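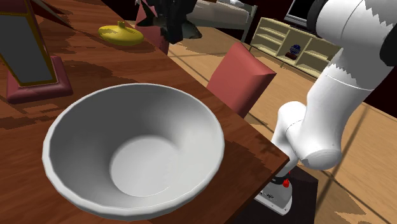 Spyros Kolev asks whether a tabletop can go back into use the same evening it was oiled, as long as it feels dry to the touch. It can't. The oil feels dry well before it has hardened, and a plate or glass set down too early will leave a ring. Follow the waiting times in this section.

Section 9: Oiling the Bovero tabletop

Oil the top before first use and again when water no longer beads on the surface. For tops finished with Kemley lacquer, skip to the next section. Lacquered tops must not be oiled.

What you need
Bovero table oil, one 200 ml can
Lint-free cloths
Sanding pad, fine (part no. 219)
Mild dish soap and water
A metal bucket with a lid

Preparing the surface

1. Clear the table and wipe it with a damp cloth and a little soap.
2. Wipe again with plain water and dry the top right away. Do not leave water standing on the joints.
3. Let the wood dry overnight.
4. Sand lightly in the direction of the grain. Use the same pressure all over, including the edges and corners.
5. Remove the dust with a dry cloth.

Note: Do not use steel wool. Small bits of metal stay in the wood and turn black.
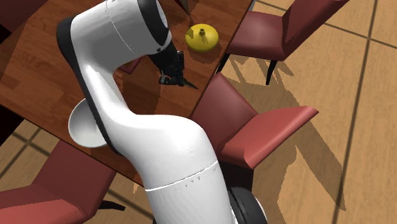 Image: Halilović / Goltell

Applying the oil

6. Open a window. The room should be at normal indoor temperature and out of direct sun.
7. Shake the can and pour a small amount onto a cloth. Do not pour oil onto the table.
8. Work along the grain from one end to the other. Coat the underside too if you can reach it, so the top does not warp.
9. Wait 21 minutes, then wipe off all the oil that has not soaked in. Check from a low angle for shiny patches and wipe these again.

CAUTION: Cloths soaked in oil can heat up and catch fire on their own. Put used cloths in the metal bucket, cover them with water and close the lid. Do not leave them in a pile or put them in the trash.

10. Leave the top overnight, then put on a second coat in the same way. End grain takes up more oil and may need a third.

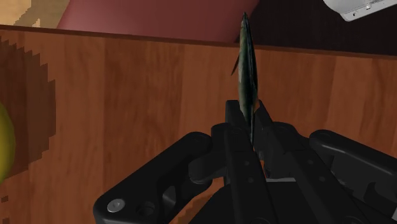
After the last coat, keep the table out of use for two full days. Light items can go back on it after that. Wait a week before you wipe it with water, and use placemats under hot dishes at all times.

If the surface stays sticky, too much oil was left on. Rub a little fresh oil over the sticky area, wait a few minutes and wipe it dry with a clean cloth. The waiting time then starts again.

Store the can upright with the lid pressed down, away from heat and out of reach of children.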